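### 3.2 Household sorting and the pickup schedule

The second part of the study looked at how households in the two districts separate dry waste before pickup. Khondokar has door-to-door collection four mornings a week. Sadar still relies on shared bins at the ends of the lanes, which are emptied twice a week and more often before holidays. The two districts pay the same monthly fee and are served by the same depot, so the price of the service does not explain differences between them.

The survey reached 1,276 households. Interviewers visited in the late afternoon, when at least one adult was usually home, and returned once if no one answered. Each respondent was asked where dry waste was kept between pickups, who carried it out, and which materials were set aside for sale or for children's use. Respondents were then shown a set of small household items and asked which stream each belonged to. Foam and rubber toys produced the widest spread of answers in both districts.

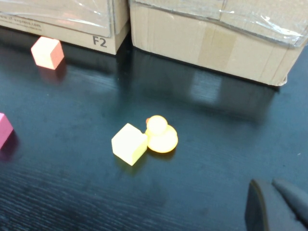

### 3.3 Storage between pickups

Storage space was the strongest predictor of sorting. In homes with a balcony or a covered entry, dry waste was kept apart from food waste in most cases. In one-room homes the two were usually mixed by evening, even when the respondent could name the correct stream for nearly every item. We coded storage as "separate," "partly separate," or "mixed" and did not try to rank the containers themselves. Plastic sacks, rice bags, buckets, and cardboard boxes were all reported, and many homes used more than one of these in the same week.

Boxes were the most common container for paper and packaging. They are free, they stack, and shopkeepers give them away at closing time. Their main fault is that they soften in the wet months, and several respondents said they switch to sacks in August for that reason. 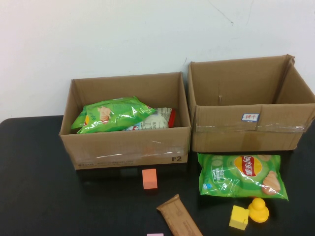

Households that changed containers by season were also more likely to have changed their pickup habits. In Khondokar, 125 households reported handing over dry waste only once a week although four pickups were offered. Most of them gave the same explanation in slightly different words: the cart comes before they are dressed. A smaller group saved paper and bottles for a private buyer and gave the cart only what the buyer refused. These households were scored as sorting, since the material was kept separate up to the point of sale.

In Sadar, the distance to the shared bin mattered less than we expected. Respondents who lived on the far side of a lane sorted at close to the same rate as those who lived next to the bin. What they did report was a difference in timing. Far households carried waste out in larger loads, often on Saturday, and their bins overflowed that evening. This agrees with the earlier depot counts by Sobczak, which recorded the heaviest loads on the first cart after the weekend.

### 3.4 Flexible packaging

Snack and detergent packets need separate treatment. They are light, they make up a small share of the load by weight, and the buyers at the Kitier yard do not accept them. They are also the items residents complained about most, as they blow out of open carts and collect in the drains. Over the study period the team pulled 2,606 packets from the sampled loads. Of these, 811 came from bags that the household had marked as paper only.

We recorded the packets by the color of the outer face and by any writing that could still be read. Brand was noted where possible but was not used in the analysis. Crumpling made many of the labels hard to read, and coders were told to leave the field blank if two of them could not agree. Imported snacks were entered under the script on the front of the bag.

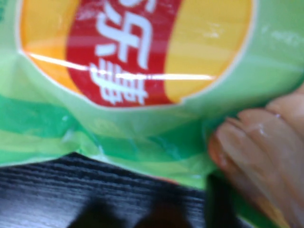

**Figure 4.** Green snack bag, crumpled, with two Chinese characters in white on a red band.

The share of misplaced packets was higher in Sadar in every week but the first. Part of this may reflect passersby using the shared bins, a problem also raised in the Skulodholm pilot, where bins near a bus stop had to be left out of the final count. We kept all bins in the sample and report the results with and without those on through streets. The gap between the districts narrows when the through streets are removed, but it does not close.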